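Workshop > Notebooks > Finishing bench

Filed under: Shop notes, glue & grout

15/08/2025
Posted by the finishing bench, Plurard workshop

Okay, picking up the hide glue business where I left it in June, before the Kurek job ate everything. I finally got back to the test joints on Wednesday and I have opinions now, so this is going to be a long one.

Quick recap for anyone flipping through: the Jullilora chairs came in with every stretcher wobbling, and somebody before us had gone at them with white glue, epoxy and at least one finishing nail. I want to put them back together with hot hide glue so the next person can get them apart again without swearing. The question is how strong to mix it and how long I really have to get a joint closed before it gels on me. In a warm shop, plenty. In our shop with the big door open, not much at all.

So I cut 36 little test joints out of the leftover beech, all the same peg into the same size hole, and split them up over three glue mixes. Thin, medium, and the stuff I called "pudding" on the masking tape label. Soaked the granules overnight in cold water, then into the pot. I kept the pot under a simmer the whole time (I did let it creep up once while I was on the phone, and I threw that batch out, it smelled like a barn).

Thin mix: lovely to brush, runs right into the hole, but it soaked into the end grain so fast that the joint was half starved by the time the peg was home. A second coat fixed that. Medium: easy winner. Tacky after a minute, and enough time to seat the peg and twist it straight. Pudding: forget it for pegs. I had one stop dead halfway in and no mallet was going to talk it further. It might be good for rub joints, where you want it to grab right away, so I kept a jar in the fridge with the date on it.
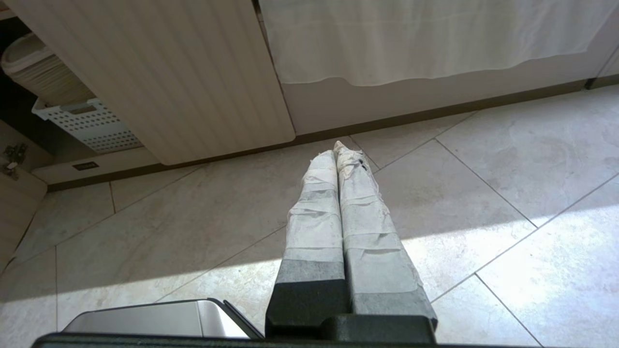 Clamping was the part I was dreading, and it went better than I thought. Round legs hate bar clamps — the pads skid, the jaws bite, and you end up with a neat little crescent dent in somebody's family furniture. I tried leather scraps first, which slid. Then cork, which stayed put but crumbled. What worked best was plain wrapping, the same idea as those two fingers wound in white bands over the black lower part: go around in overlapping layers and don't worry about a few wrinkles. I did my clamp jaws with cotton tape, and mine have started to fray at the ends too, but a scruffy wrap is a lot easier to replace than a finish. For the stretchers themselves I skipped the clamps completely and used a cord with a stick twisted through it, old style, with a rag under the cord at each corner.

Left everything overnight. Next morning I did the pull test with the spring scale and the hook, and the medium joints mostly broke in the wood before the glue let go, so that's settled as far as I'm concerned. Two thin ones slid out clean. Both were single coat, so no surprise there. I wrote all the numbers on the back of the cut list, which is in the Drameck folder for now because that was the folder in my hand.

Then the fun bit, taking good joints apart on purpose! A syringe of hot water around the shoulder, wait, a bit more, wait, wiggle. The first one took long enough that I made coffee and came back to it. A few drops of alcohol in the seam seemed to speed things up on the next ones, because it dries the glue out and makes it brittle, but it also went straight for the shellac on my sample stick, so keep it well away from anything finished. Water and patience for the chairs, I think.

Still to sort out:

The old epoxy in the back leg sockets. Heat gun on low with a scraper got one clean, three to go. I don't love the heat that near the original color.

Whether to size the end grain first with thin glue and then assemble with medium. My gut says yes. Need six more test pegs, and the beech is nearly gone.

Glue order. We paid 73 for the last bag and it's down to a couple of scoops. The supplier's part number is 2434, writing it here because I lose it every single time.

Chair one gets dry fitted Monday. If the seat rails line up I'm heating the pot right after lunch, so please leave the small burner free.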